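The floor question

Sunday, April 19, 2026

We have been choosing a floor for ten weeks. I want to be clear that the room is small. You could cover it with a generous bedspread and a bit of nerve.

Štěpánka wants real boards. I want whatever is left after the real boards have been priced. The man at Tuvwood quoted us 664 for the hallway alone, then looked at my shoes and offered to throw in the felt pads.

So we went the sample route. Cusosora will mail you little squares of flooring until you die or move. They have names like Harbor Mist and Old Fiddle, and I have come to believe that Harbor Mist is just Old Fiddle on a cloudy day. We laid them all out by the window and argued until it got dark, at which point they matched.

My position is that a floor should be mixed — gray, brown, tan, a little of everything — so that crumbs have somewhere to hide. Štěpánka's position is that I could also sweep.
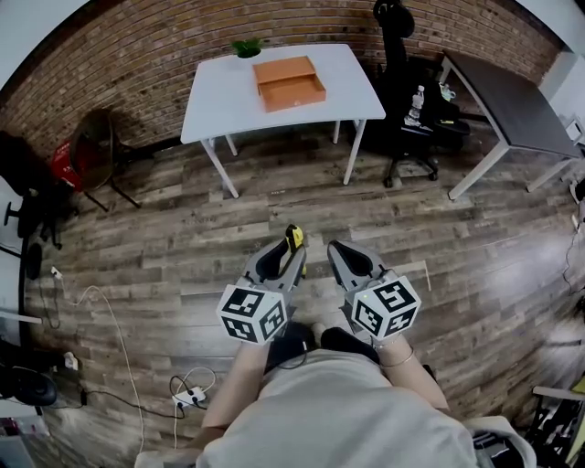
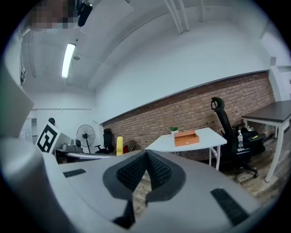

Boris Čierny, who put down his own floor over a long weekend in May and still kneels carefully, told us to buy 10 percent extra and hide it from ourselves. His spare planks became a shelf, then a ramp for the dog, and now he has a gap behind the fridge that he calls ventilation.

We ordered two more samples this morning. One of them is called Old Harbor.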